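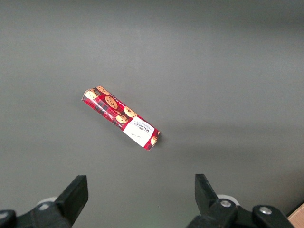

The red packet, seen from the wrist.

The method had a simple idea. Before each attempt the arm must say how sure it is, from zero to one, and if the number is low it must wait and look again. Kavitha Sundaram had written this idea in May, on the train to Avgate, and now she had 841 attempts to show for it.

"Does it still wait?" asked Penner from the door. He had his coat on already.

"With the red one it waits," she said.

The plain boxes were easy. For them the arm gave a high number and went down at once. But the packet of Walkers cookies, with its tartan and its printed cookies, made the number fall. In 149 attempts with patterned wrappers the arm had stopped to take a second look, and in all but 25 of these the second look was enough. Without the waiting, the old program had dropped many more. This was the result. It would fill one small table in the paper.

She read the line in the log again. Thu 17 August, confidence low, waiting.

"My mother is the same in the shop at Staluleck," said Penner. "She holds her hand over the fruit and thinks."

"And then?"

"Sometimes she goes home without fruit."

Kavitha laughed, but she wrote it on the side of her notebook. In her program the arm was not permitted to go home. After the second look it had to try, even when the number was still low. She had never asked herself why.

She opened the file and began to add one more choice. Penner took off his coat again and looked for a chair.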